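Garkamus

Garkamus is an order-picking system for fresh fruit and vegetables, used in the grocery trade. It was developed by Kárason, a firm that began in fish sorting, and is operated mainly by the produce wholesaler Hellano. The name covers both the picking robots and the software that passes customer orders to them.

Background

Hand picking of loose produce was one of the last manual jobs left at Hellano after its dry goods moved to conveyor lines. Pickers walked the aisles with a basket and a printed list, and most orders held fewer than 30 items. Turnover was high — the cool rooms, early starts and constant bending were the complaints heard most often. Trials of the system began in October with two units working a single row of shelving.

Operation

The robot takes goods from the same slatted crates that staff use and collects them in an ordinary shopping basket. Arm movements are first rehearsed on a practice shelf, which may be stocked with artificial produce so that it does not spoil between sessions.

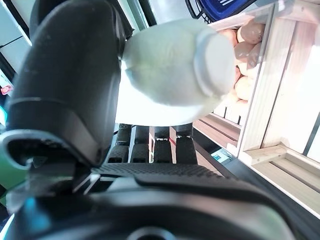

A rounded, pale green item held in the gripper beside a produce crate.

Grip force is set by product group. Leafy goods are handled by the stalk end where possible, as the leaves bruise and tear under pressure. Heavy or awkward items can be supported with the second hand.
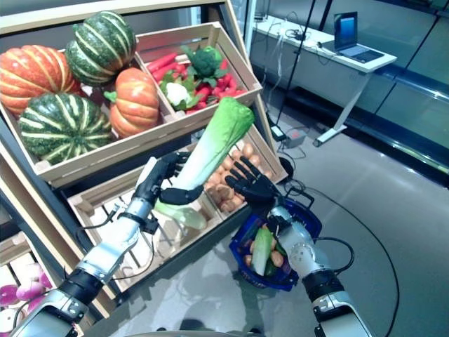 Two-armed picking of a napa cabbage, with the basket carried on the right arm.

Items the system cannot identify are left in place and flagged for a person. In the first months these flags came to roughly 4,000, many of them for produce lying under leaves or at the back of a crate.

Effects on staff

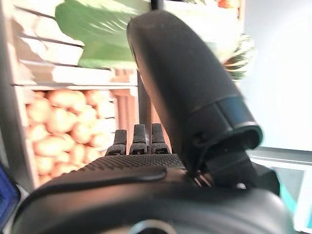 Work at the Hellano site changed more in kind than in amount. Six pickers were retrained as shelf attendants, who fill the crates, cull damaged stock and answer flags. Presentation became part of the job: a full compartment of round stock, such as the tan pile behind the gripper's small prongs, gives the hand plenty to reach for, while a large leaf hanging over the upper slats can hide whatever is behind it. Attendants trim or turn such leaves during filling.

Reported back strain fell, but some attendants found the new work lonelier and disliked being called away to clear flags. Pay was a further point of dispute. The attendant role was first graded below picking and was moved up a level after staff objected.

See also

Order picking
Warehouse automation
Uline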